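Checking Whether an Arm Can Handle Your Assembly Chore: A Bench Procedure

Posted Jul 11, 2020 in Guides, Povari project

The question of whether a machine can do household or shop-floor chores yet is too broad to test. Whether one arm can put one kind of part where it belongs is narrow enough. The procedure below is the one we use on Povari. It covers furniture-style assembly, where a few parts have to be picked up, turned and seated. It assumes you already have an arm that moves under program control.

1. Choose the chore and shrink it

Full-size furniture is too heavy for most bench arms. Use scaled parts that keep the same steps: grasp, reorient, align, insert. Fix the number of parts before you start and write down what counts as finished.

2. Mark the parts

Put a square fiducial marker on every face the camera may need to read. A part with one marker is lost as soon as it rolls over. Mark the receiving part too.
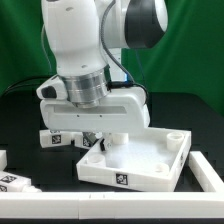
Print markers on matte stock. Glossy surfaces return glare at some angles, and the detector drops the marker without raising an error. Log the detection rate with the arm parked, then again with the hand over the work. If the second figure is much lower, move the camera before you change any code.

3. Bound the work area

Fix a low border to the table. It gives the arm something to push a part against when a pinch grasp is not possible, and it keeps dropped parts within reach. Record the border position in the robot's coordinates and recheck it after any collision.

4. Set the starting layouts

Prepare three levels. At the low level, parts start close to the pose they need. At the middle level they may lie on the wrong side. At the high level they may also block one another. Do not mix levels within a batch.
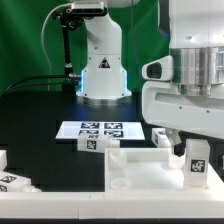

Marked blocks, flat board and open bin on the bench, with one arm near the bin and a second behind.

5. Run the batch

Run 200 attempts per level with the program frozen. Reset by hand to the written layout. Stop an attempt at 1450 control steps and score it as a failure. Count each stage separately, so that a good grasp followed by a bad insertion is visible in the log.

6. Read the result

Our last complete log, in March, held 692 attempts over several program versions. Grasping was seldom the limit. Most failures came in reorientation and in the last few millimeters of insertion, where a small tilt jams the part. A person corrects this by feel. Our controller, Vida, backs off and tries again, and often repeats the same tilt.

On this evidence, an arm can do a fixed assembly chore with marked parts on a bounded table. We would not yet give it unmarked parts from a shipping carton, or a kitchen floor to work on.

Log templates for steps 4 and 5 are in the Fillo folder on the Guvotby downloads page.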